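September, evening

The rain came back after lunch and I could not go to the plot, so I stayed home with the dictionary and the papers for the choir trip. It is now 9 in the evening and I have still not decided if I will go to Jeltari with the others.

I try to write down the reasons, as I was taught. The bus ride is long and my back does not like long rides. The ticket with the room costs 592, and I have that money, but I had put it away for the winter tires. On the other side, we will sing the Brekent songs in the old church there, and I have practiced the alto part of those songs since spring. It would be a pity to know them so well and sing them only to my kitchen.

In the second song there is one place where the altos hold a note for 3 bars while the sopranos go up over us. At first I found this place boring. Now I wait for it. When we do it well, the note feels like a floor that other people are walking on. I do not know if this is a correct thing to say in English, but I leave it.

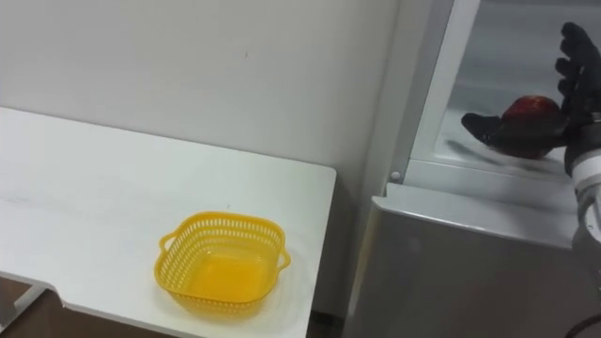 Ulla Wikström wrote to me that I think too much about the back and too little about the church, and that on the bus one can stand up at every stop and walk a little. She also wrote that the altos are few this year, and if I stay home the long note will be thin. I read her message two times. She is clever, she knows which sentence to put last.

I answered only that I would tell her tomorrow. Then I made soup with the last leeks and too much pepper, and ate it while I listened to the recording from the Lobo concert. Our entrance in the third song was late. I had remembered it as perfect. It is strange how the memory cleans up such things — I could have sworn that we came in together like one person.

I also worked on the words. The pronunciation is still hard for me, above all the short vowels, which in my own language we do not have. Our conductor says that the audience forgives a vowel but not a sleeping face. So I practiced in front of the hall mirror, with open eyes and lifted eyebrows, and looked like somebody who has lost her keys. I laughed and had to begin again from the first line.

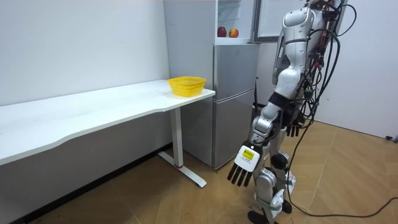

The refrigerator and the long white table.

Later I looked at the map. The road goes through Citier, where I have never been, and I have read that there is a good bakery close to the bus station. This should not be a reason, but I notice that I wrote it down.

The rain has stopped now. I think I will say yes.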